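Two bowls and a roll of brown paper — a short thread about how I finally got around to sorting the dishes.

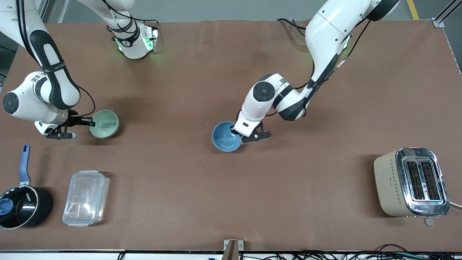 I've been meaning to thin out my cupboards since June, and bowls are where it always goes wrong, as I love every last one of them. My rule this time was that everything had to come out onto brown paper, under plain light, before it could go back on a shelf. And oh, what a difference! The pale sage-green one looks so calm against the brown, and the blue, with those faint speckles on the outside, is a bit darker inside than I'd ever noticed.

2/ The paper is just a roll from Braston, the plain kind, and I cover the whole tabletop with it. It saves the table from scratchy unglazed feet, and I can scribble notes right next to each piece (keep, give away, ask my sister). When I'm done I fold it up and use it for wrapping.

3/ The green is my oatmeal bowl from now on. I'd been using a chipped one for years out of pure loyalty, and I'm sorry to see it go, but it did its time.

4/ The blue I'm still arguing with myself about. It would be lovely for soup — or for clementines on the counter, which my kitchen badly needs in winter.

5/ Over 19 pieces are going in the give-away box so far, mostly mismatched saucers and a gravy boat I have never once poured gravy from. Pickup is Thursday.

6/ Mugs are next. Please send courage, and tell me how you store yours, hooks or stacks?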